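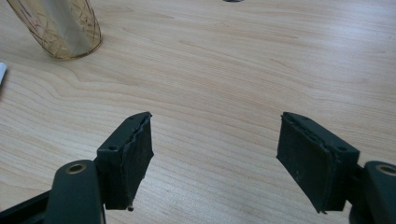 *Wood grain, pale tabletop.*

## Ballet accompanist (piano), part-time, Hamuneck

Drasirell Dance School seeks a pianist to accompany graded ballet classes and examinations at its Hamuneck studios. The post is fixed-term for one academic year and may be renewed.

**Hours.** Term time only, weekday afternoons from 3.45 pm to 7.15 pm, plus alternate Saturday mornings. Examination sessions are held in May and are paid separately.

**Pay.** £1,380 per month during term. Examination days are paid at £100 per day. Travel is not reimbursed.

**Duties**

- Play for barre, centre and allegro work, Grade 1 to Advanced Foundation.
- Supply music in the metre, tempo and phrase length set by the teacher, including 3/4, 6/8, 2/4 and polonaise rhythm.
- Prepare set examination pieces from the printed syllabus books.
- Attend two rehearsals for the summer performance at the Dai Theatre.

**Required**

- Piano playing at Grade 8 or above, or equivalent experience.
- Fluent sight-reading.
- Ability to stop, restart and change tempo on a verbal cue.
- Enhanced DBS check. The school will apply for this on appointment.

**Desirable**

- Previous work with dance classes at any level.
- Some improvisation in eight-bar and sixteen-bar phrases.

Both studios have an upright piano, tuned each term. Class size does not exceed 16 pupils.

**How to apply.** Send a CV, the names of two referees and one unedited recording of no more than five minutes. The recording must contain a slow waltz for pliés and a fast 2/4 for battements frappés. Mark applications for the attention of Jiahui Cai, Head of Classical Training. The closing date is Friday, July 24, 2026. Shortlisted applicants will be asked to play for one class, for which a fee of £50 is paid.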